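Service medals: a word before you post the form

The Gindmont Long Service Medal is open for nominations again, and the honours desk would like a quiet word with last year's nominators. We received 73 forms. A good many described the nominee as "a tireless servant of the community", and two said so in every box, including the one for postal code.

The medal recognises 25 years or more of unpaid service to the town. Paid work doesn't count, however cheerfully done. Neither does owning a business on the main street, though several owners have written at length to ask. Nominees must be living when the form arrives, must not have nominated themselves, and ideally shouldn't have dictated the covering letter to a spouse.

What we want is the dull stuff. Which years, which hall, who held the keys, what would have closed if they'd stayed home. One winning letter last year was mostly a list of bus routes driven for the seniors' lunch, and it did better than four pages of adjectives.

Each form needs two supporting letters from people who aren't related to the nominee. In Gindmont we realize that narrows the field.

The ribbon has changed colour, too. The old maroon supplier has retired and the new one calls its nearest match "claret". Existing holders may keep wearing the maroon and feel superior.

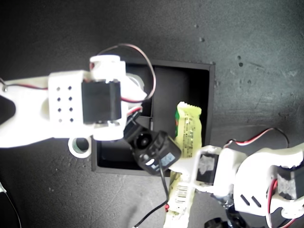 Olga Mateos wrote in to say that the self-nomination rule is fine as far as it goes, but that her late uncle waited 3 rounds for somebody to think of him and would have filled in the form himself by the second, in ink, with enclosures. She'd like the rule looked at. It will be, after this round.

Forms are at the front counter and close at 4 p.m. on the last working day of September.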